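Search the shop: plates bowls trays Enter word or article number Go

Drutent square plate, white
Article 621

Print this page
E-mail this page to a friend

The Drutent is a white plate for cakes, sandwiches and small breakfasts. It is square, but the corners are rounded, so it is softer to look at than the usual square plate and it goes easier into the cupboard. The surface is glossy. There is no pattern and no line of colour on the edge, because most of our customers already have something with a pattern at home and wish only to add to it.

We have the Drutent in the shop since we opened the second room, and until this January we sold 2,340 of them. A good part went to small cafés, where one plate has to do for many things. At home it is the same. In the morning there is toast on it, in the afternoon a donut or a slice of something, and in the evening it stands under a bowl.

Warm things from the small oven

Many people asked us if the plate can go into a mini oven. Please don't do this. The Drutent is a serving plate. Let the pastry become warm on the rack or on the oven's own tray, and then move it to the plate. For glazed pastry we advise only a short time and low heat, or the sugar will run down and stick to the rack. If sugar drops on the plate, leave the plate in warm water for a few minutes and it comes away with a soft sponge.

The microwave is allowed, up to two minutes at once. After this take the plate out with a cloth.

Washing and keeping

The dishwasher is allowed, upper or lower basket. Leave a little space between the plates – the corners are the part which gets chips first. Do not use steel wool or scouring powder on it, they make the gloss dull and it can't be brought back. When you stack more than eight, put a sheet of kitchen paper between each two.

Which size to take

We keep two sizes. The small one is for one piece of cake and a fork. The large one is for a sandwich with some salad, or for one donut if you like to have free space around it. If you are not sure, take the large. It is the one which people come back for.

Both sizes fit with the Okoth mugs and with the Atanberg bowls, which have nearly the same white. The Davico plates are more cream, and next to the Drutent you will see the difference.

Delivery and return

We pack every plate in its own carton sleeve. If one arrives broken, write to us with the order number and we send another, you don't need to post the pieces. Unused plates can be returned in 30 days.

Donut on the square white plate, with the toaster oven at the back of the table: 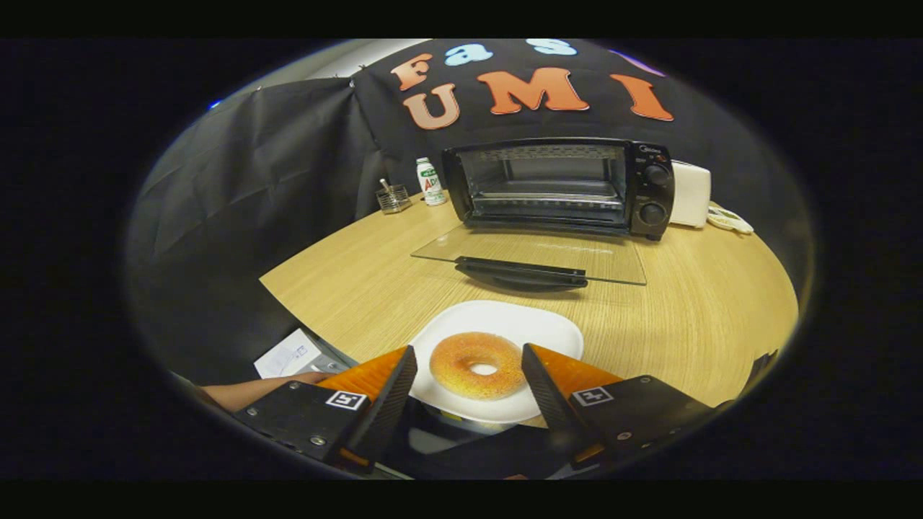
Reader comments (3)

Despina Vukadinović
I bought six of the large ones for my mother and now she wants the small ones too. Is the white the same on both? She is very strict about this.

Shop reply
Yes, the same white. We checked them side by side near the window.

Milovan Shehu
Good plate, a bit heavy for my little daughter. One came with a small chip and the new one was here quickly. I would like to see it also in grey – maybe you can ask the maker?

Add your comment
Print this page
E-mail this page to a friend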